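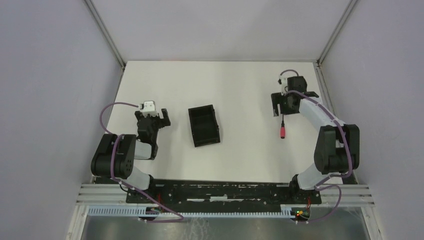
A red-handled screwdriver and an open black box on a white tabletop.

Ponance Tool Library to lend screwdrivers and small hand tools by the box

27/08/2024

The Ponance Tool Library will change the way it lends small hand tools when its fall season opens next week. Screwdrivers, nut drivers, hex keys, awls and similar items, which until now have been issued one at a time over the counter, will be lent in open black boxes that borrowers fill themselves. Each box counts as a single loan, whatever it holds, and may be kept for 21 days.

The new arrangement applies at both of the library's locations, the main building on Stallari Street and the smaller Grerkari branch. Power tools, ladders and garden equipment are not affected and will continue to be issued individually.

The library holds 4,000 items in all. Of these, 3,000 are hand tools, and screwdrivers are by a wide margin the most frequently borrowed. Under the present rules a member may have five items out at once. Members putting together furniture or repairing a door have regularly used up the whole allowance on screwdrivers alone, and have then had to return to the library for a pair of pliers. The five-item limit will remain, with a full box counted as one of the five.

The library has purchased 400 boxes for the start of the service. They are plain, rectangular and without lids. Lidded cases were tried at the Grerkari branch in January and were not well received. Staff had to open every case at the counter to check it, and several came back with the foam inserts torn or missing. Members also reported that a tool which did not match one of the cut shapes could not be carried in the case at all. An open box can be checked at a glance and wiped clean between loans.

Boxes will be handed out empty. Members take one from the stack inside the entrance, go to the hand tool shelves, choose what they need and bring the box to the counter, where the contents are recorded. A printed slip listing the tools will be given with every box. Members are asked to keep the slip and to compare it with the contents before returning the box.

Screwdrivers should be laid lengthwise along the longer side of the box. Loose bits go in the small cloth bags provided at the counter and should not be placed directly in the box, where they are easily overlooked. Knives, chisels and other edged tools are excluded from the boxes and must be carried in their own guards.

Along with the boxes, the library is completing the relabeling of its screwdriver collection. Many of the older pieces carried paper tags that wore away within a few months, and the type and size of the tip could not always be read from the tag when the tool came back. Each screwdriver will now be marked on the handle with its size and with a short number that matches the catalog. More than half of the work has been done at the Stallari Street building, and the remaining tools will be marked as they are returned. Members may therefore still receive some tools with the old tags during September – these remain valid and should not be removed.

Tools that fail inspection during the relabeling are being withdrawn. The usual faults are rounded or chipped tips, bent shafts and loose handles. Replacements are being bought from the annual materials budget, and no change in membership fees is planned. Withdrawn screwdrivers with sound handles will be passed to the evening repair course at Milošević Hall, where regrinding a worn flat tip is part of the program.

Returns will be accepted during all opening hours. The box should be placed on the returns table with the tools inside it, and the member should wait until the contents have been checked against the record. The outside drop slot at Stallari Street is not suitable for boxes and may not be used for them. If a tool is missing, the member has seven days to bring it in before a replacement charge is made. The charge for a standard screwdriver is unchanged. A lost or broken box will be charged separately at cost.

Tools borrowed before the start of the new service can be returned in the usual way. They do not need to be placed in a box, and existing due dates stand.

Members who regularly need the same tools may ask for a prepared set. Three sets will be available at first: one for flat-pack furniture, one for bicycles and one for household locks and hinges. The furniture set contains four screwdrivers in the common sizes, a set of hex keys and a small mallet. Prepared sets can be reserved by telephone or at the counter up to two weeks ahead, and will be held until closing time on the day of the reservation. Requests for further sets may be left in writing at either location and will be considered before the spring season.

Schools and clubs in the district may borrow up to 10 boxes at a time for a single session. Group requests should be made at least five working days ahead and should state the number of participants and the kind of work planned. A member of staff can show groups how to match a screwdriver to a screw head, which is the subject of most of the questions asked at the counter and the cause of a good share of the damaged tips.

Membership in the Tool Library is open to all residents of Ponance and Grerkari aged 18 and over. The library passed 1,000 active members this spring. New members are asked to bring proof of address to their first visit and to allow a few minutes for registration. Residents who live outside the two districts but work within them may apply with a letter from their employer.

The Stallari Street building will close for one day before the start of the season so that the hand tool shelves can be rearranged. Screwdrivers will move from the back wall to the first two bays beside the entrance, grouped by tip type and then by length. The Grerkari branch will be open as usual on that day and will accept returns for both locations. Notices giving the closing day are posted at both entrances.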